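### 4.2 Waiting for news in Rashti

I came to Rashti in December expecting to talk about the ceasefire, and for the first two weeks hardly anyone would. People talked about the road. The checkpoint below the town had changed hands again, and whether you could get a sick parent through it depended on who was on shift and whose cousin you were. My notes from that stretch are mostly bus times (I still have them, and they were all wrong).

Hanan Moussa, who worked with me on the interviews, thought I was asking the wrong thing. She'd grown up two valleys over and told me to quit saying "the war" — people in town said "the closing," and they meant the months when the market shut and the young men left for the front or for the coast. Once I switched words, the talk got a lot easier! One shopkeeper went on for a whole afternoon about which families had paid to keep a son at home and which ones hadn't been able to.

What surprised me most was how little the party line mattered inside the house. We had 200 households on the list and got through the door of 100 of them, and in plenty of those the father backed one militia while a brother-in-law drove supplies for the other. They still ate together. They just left the radio off until the older folks had gone to bed, a habit Anil Pinto also ran into in his work on the coast (see Section 2).
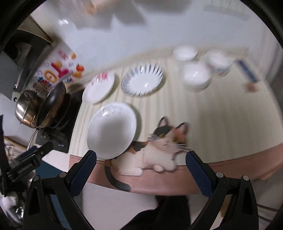
*Figure 2. Plates on a striped cloth.*

Mindlow Field Studies Group

I don't want to make this sound cozier than it was. Two families asked us to take their interviews out after the funerals that winter, and we did. Others kept talking but stopped giving names, so the kinship chart for the upper quarter has gaps that I can't fill — Parisa Kiani's older chart helps a bit, though it leaves out anyone who'd married in from outside. I come back to those gaps in Section 5, where they matter for the count of men who left.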